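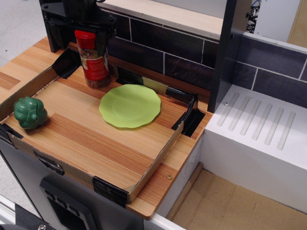 사진: 멜키아데스 세라노 (Melquiades Serrano)

오늘은 상판 위 쟁반 얘기를 좀 길게 해 볼게요!

저희 집 장난감 주방은 2월에 중고로 데려온 거예요. 조립 설명서도 없이 나사 봉지 하나 달랑 들고 왔는데, 조립하는 데 꼬박 4시간이 걸렸어요(중간에 커피 두 번, 한숨은 셀 수 없이 많이). 그래도 뒤쪽 타일 벽이 진한 보랏빛 도는 회색에 하얀 줄눈이라 그것만 보고 바로 사겠다고 했답니다. 제 진짜 부엌보다 예뻐서 약간 분해요.

문제는 상판이었어요. 접시 하나 올려놓으면 밀려서 떨어지고, 채소는 또 굴러가고. 소파 밑에서 옥수수를 꺼낸 게 몇 번인지 모르겠네요. 그래서 골판지... 까지는 아니고 집에 있던 연갈색 판지로 얕은 쟁반을 만들어 올렸어요. 바닥은 나뭇결 무늬라 상판이랑 꽤 잘 어울리죠? 턱은 일부러 낮게 했어요. 처음에 높게 만들었더니 조카가 손 넣기 불편하다고 바로 항의하더라고요. 네 살짜리 고객님이 제일 무섭습니다.

쟁반은 까만 클립으로 모서리를 잡아 줬어요. 앞 왼쪽 건 턱을 넘겨서 감싸듯이 물렸고요. 색이 좀 튀나 싶었는데 아래쪽 수납장이 진회색이라 그냥저냥 묻어가요.

쟁반 위 살림은 단출해요. 가장자리가 물결치는 연두색 접시, 빨간 뚜껑 양념통, 그리고 초록 채소. 이 채소로 말할 것 같으면 저는 브로콜리라고 하고 아네야엘리(Anayeli) 언니는 양상추라고 하는데 아직도 결론이 안 났어요. 조카는 그때그때 "나무"라고도 하고 "구름"이라고도 해요ㅋㅋ 접시에 올려서 주면 일단 맛있게 먹는 척하는 게 예의입니다.

양념통은 장난감 가게에서 산 게 아니라서 그런지 유독 인기가 많아요. 역시 애들은 어른 물건 같은 걸 제일 좋아하나 봐요. 무슨 요리를 하든 무조건 이걸 뿌립니다. 딸기 케이크에도요.

오른쪽 하얀 부분은 줄이 비스듬히 볼록볼록 올라와 있어서 저희는 식기 건조대로 써요. 설거지 놀이가 끝나면 접시를 거기 얹어 두는데, 잘 마르라고 부채질까지 해 주는 걸 보면 저보다 살림을 잘해요. 그 아래 뚫린 칸은 아직 뭘 넣을지 못 정했어요. 바닥에 판지는 깔아 뒀고 나무 봉도 하나 있는데, 봉을 걸어서 행주걸이로 만들까 작은 커튼을 달까 고민 중이에요. 우리엘(Uriel)은 오븐이 낫다는데 문짝은 누가 만들죠? 저는 아닙니다.

참, 상판 앞쪽에 있는 놋쇠 빛깔 작은 나사도 봐야 하는데 드라이버를 어디 뒀는지 못 찾겠어요. 찾으면 그날 바로 칸막이까지 손볼 생각이에요. 행주걸이랑 커튼 중에 뭐가 나을지 의견 있으시면 댓글 남겨 주세요!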